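The Andel Tovach is a two-finger electric gripper kit for light robot arms, sold by Oshima. It was designed by Yuto Matsuda and Kimie Miyazaki and replaced the Prusau, a single-cup vacuum tool. The kit consists of the gripper, a wrist camera and a mounting plate. Each finger has a lit panel on its inner face.
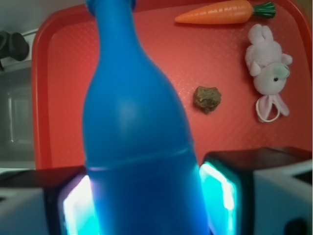

Rated grip force is 30 newtons. The fingers move in parallel and can hold bottles, boxes and soft goods without a tool change. Total mass with the camera is 1255 grams. Firmware version 2 added a slow-close mode for thin-walled containers. The mounting plate is also sold separately, as part 1883.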